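十二月，下午四点多天就黑透了

烤箱今天总算没闹脾气。早上起来先揉面，揉到一半想起黄油还冻在冰格底下，只好拿菜刀切了薄片捂在碗里等它软，等的工夫又喝掉一杯咖啡（今天第二杯，晚上估计又要睁眼到半夜）。

我最近迷上了小餐包，就是那种长条的、表面有一道一道花纹的。蓝盘子也是为了它们才惦记起来的，白桌子上放什么都显得寡淡，放一只蓝的，面包的橙黄色一下子就跳出来了！ 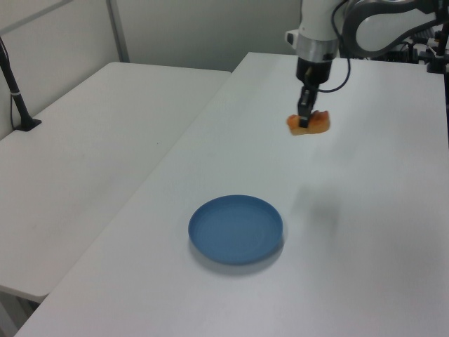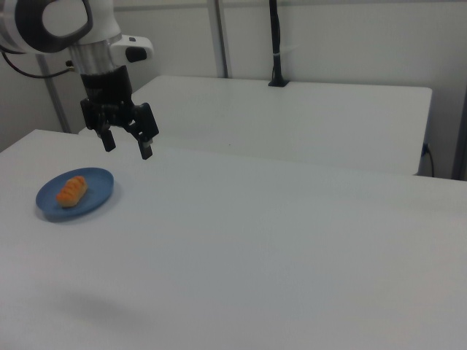 诺埃米（Noémi Hegedűs）看完回了我一大段：盘子颜色是好看，可是你别光顾着好看，面包刚出炉千万别直接搁在平盘子上，底下闷着水汽，过一会儿底就软了，要先上架子晾，晾透了再装盘。她还说，花纹要想清楚，得等最后发酵完再划，刀要快，手别抖，划完马上进炉子。

我回她说知道了知道了，心里其实有点虚，因为我以前真的都是出炉就往盘子里一倒，然后纳闷为什么底总是潮的，还怪过面粉，怪过烤箱，怪过这栋楼的暖气。现在想想，那袋面粉挺冤的。

说到盘子，我得记一笔。这类浅浅的、边沿微微翘起来一点的圆盘，我原来很看不上，觉得盛不住汤汁，吃面条也不行，炒个番茄鸡蛋汁水都要流到边上去。后来才发现它天生就是给面包和点心用的。中间平，东西放着不滚，掰面包的时候手也伸得进去，碎渣子全在盘里，吃完往水池上一磕就好。深盘子反而碍事，每次掰面包手背都蹭在盘沿上。

颜色我纠结过很久。上个月在 Funden 转了一下午，架子上有白的、灰的、一种说不上来的绿，还有蓝的。不是那种很亮的宝蓝，是带点灰的蓝，哑光，摸着不滑手。我拿起来放下，拿起来又放下，店员大概以为我要偷。最后没买，走到车站了又后悔，一路都在想那个蓝。回家查了 Kullska 的目录，有个差不多的，但是边太高，像个喂猫的，算了。阿尼克（Annick Gilbert）知道以后笑了我好几天，说不就是个盘子吗。可是天天要看见的东西，怎么能随便呢？

今天的面团我改了一下配方，记在这里免得以后忘：

糖减了10克，上次甜得像蛋糕，配汤吃很奇怪。
牛奶换了一半成水，口感清爽一点。
第一次发酵60分钟，放在暖气旁边的凳子上，盖湿布。
分成4份，搓长条，两头稍微收尖。
刷蛋液，刷两遍，第一遍干了再刷第二遍。

刷两遍是跟泽奈布（Zineb Lamrani）学的，她做的面包永远油亮油亮，我一直以为她偷偷抹了蜂蜜，问了才知道只是蛋液里加了一点点牛奶，然后刷得比我有耐心。我这个人吧，缺的就是耐心，第一遍还没干就上第二遍，结果花纹那里积了一小洼蛋液，烤出来像长了块疤。

划口子也是，我第一条划得太浅，进炉子以后差不多又长回去了，第二条一发狠又划得太深，整个咧开，像在笑。第三条第四条才有了样子，一道一道的，深浅也匀。我端着烤盘在厨房里转了两圈，很想找个人来看，可惜家里只有我一个，楼下又在放电视，听声音是球赛。

咧嘴的那条我站在水池边上就吃了。烫得直吸气，可是真香啊，黄油味先出来，后面才是一点点甜。减糖减对了！剩下的我老老实实照诺埃米说的放在架子上晾，晾的时候去洗碗，洗完回来用手指敲了敲底，声音空空的，很脆。

下午把餐桌那边也收拾了一遍。白桌面这个东西，买的时候谁都说好，显大、显亮，用起来才知道有多费抹布。咖啡杯底的印子，面粉印子，还有上次切甜菜头留下来的那一块粉红，我用小苏打调成糊糊敷了一会儿，擦掉了大半，剩下一点影子，斜着看才看得出来。以后切甜菜头一定垫板子，这话我上次也写过，往前翻几页应该还在。

我定了个规矩，桌上不许堆东西，信件、钥匙、充电线统统进抽屉。抽屉现在关不太上了，那是另一个问题，改天再说。反正桌子清出来以后，一个盘子摆上去，再放一只小面包，空空荡荡的反而好看。以前我老觉得请人吃饭就要摆得满满当当，碟子叠着碟子，现在倒喜欢留白，吃多少拿多少，剩下的装篮子里盖块布。

傍晚给阿兰卡（Aranka Kelemen）打了电话，问她过节来不来。她说来，但是要带她的罂粟籽卷，让我别做甜的了，专心做咸面包。我说好，那我再做点汤，豌豆的还是南瓜的没想好。她说豌豆。我说南瓜颜色好看呀，她说你又来了，什么都要颜色好看。然后我们为了汤吵了好一阵，最后谁也没说服谁，大概会煮两种。我只有一口大锅，另一口借给山多尔（Sándor Bárány）腌酸菜去了，从秋天借到现在，得想个客气的说法要回来。

还有，黄油快没了，下次去 Flostham 要记得带一块，鸡蛋也要。上次那家的鸡蛋蛋黄颜色特别深，刷出来的面包皮都比平时红一点，我还挺喜欢的。酵母还有大半罐，够用。面粉袋子底下破了个小口，今天拿胶带贴上了，贴得歪歪扭扭，能撑到用完就行。

剩的面包怎么放，我翻了几个人的说法，打架打得厉害。有说装纸袋的，有说包布的，有说趁当天就切开冻起来的。我试过放冰箱冷藏，第二天硬得能敲钉子，这个肯定不对。冻起来倒是真的可以，拿出来喷一点水，回炉烤一小会儿，皮又脆回来了，跟早上出炉的差不了太多。诺埃米坚持说包布最好，还得是旧布，新布有味道。我家哪来那么多旧布，枕套行不行？发消息问她，还没回我。

晚饭就是面包配汤，冰箱里剩的半盒蘑菇，加个洋葱，煮到软，搅碎，一点奶油。撕一块面包蘸下去，那个花纹的凹处特别会挂汤，我怀疑划口子最早就是为了这个，虽然诺埃米肯定要说我胡扯。

现在厨房里还有黄油味，窗户开了条缝，冷风一丝一丝往里钻，脚有点凉。明天早上想把最后一条切片烤了抹果酱，杏子那瓶。睡前要把烤盘泡上，又忘了，写完这行就去。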